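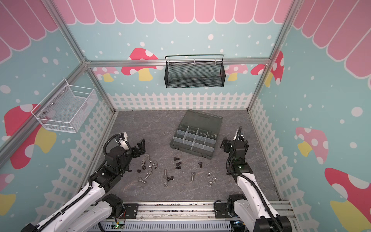 Drotton Sorting Set

Version 4, May 8, 2020
Maintained by Gunawan

Summary

Can a pair of robot arms tidy up a spilled box of bolts yet? We think they're getting there, and we want more people to have a go at finding out! Drotton is a set of recordings of two-arm sorting: bolts, nuts and washers start out loose on the floor of a small cell and have to go into a parts organiser with clear dividers. It's a chore any garage or repair bench knows well, and it turns out to be a lovely test of small, fiddly handling.

What you get

1329 episodes, each up to 60 seconds long
Fixed-camera video of the workspace
Joint positions and gripper opening for both arms
A short text label for each episode, such as "put the bolts in the box"

Files are grouped by task, then by episode number. The loader is called Cultel and lives in the tools folder. It reads one episode at a time, so an ordinary laptop will cope.

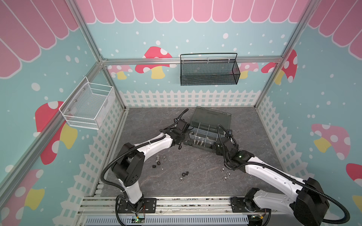
The tasks

Bolts first, nuts second is the order in most of the episodes. Silver and black fasteners are mixed, and the colour split only matters in the tasks with "by colour" in their label. Starting layouts change from one episode to the next: sometimes the nuts are spread out, sometimes they sit in a heap, and the heaps are where the fun is. Picking one nut from a pile without dragging its neighbours along is still hard for every model we've tried.

So, can they do the chore?

Partly, and that's exciting. Our baseline, Kustex, is good at single bolts with clear space on every side. It is much weaker on small nuts and washers, and it gets muddled when both arms want the same bit of floor. A person would still beat it easily. But watching it nudge a bolt round to get a better grip never gets old.

Known gaps

All recordings come from one cell, so expect trouble if you change the walls or the lighting
Washers are thinly covered
There is no force data
Failed episodes are kept in and marked "fail" in the label file

Coming next

We hope to reach 2000 episodes in July, with more washers and messier heaps. If you train something on the set, please send us your results, bad ones included. Bug reports for Cultel are welcome too.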